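Reading time: 2 min

Plendbridge Household Handling Project
Progress report to the Osard fund, February

1. Status

Shoe-rack trials on the two-arm station were suspended after a gripper failed to release on command. The fault occurred in 2 of 100 cycles. 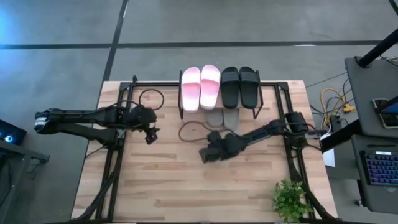 2. Fault and response

Janevski, the controls supplier, traced the failure to a timeout in the release command. Revised firmware was installed, and a further 40 cycles were completed without recurrence.
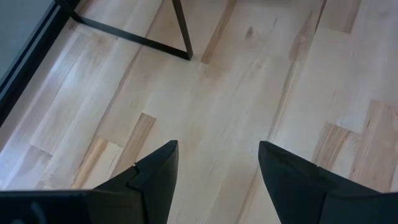
The stop procedure has also been amended. Operators must now confirm that both fingers stand open, with clear wood between them, before an arm approaches the rack again. Trials resume once Osard has accepted this report.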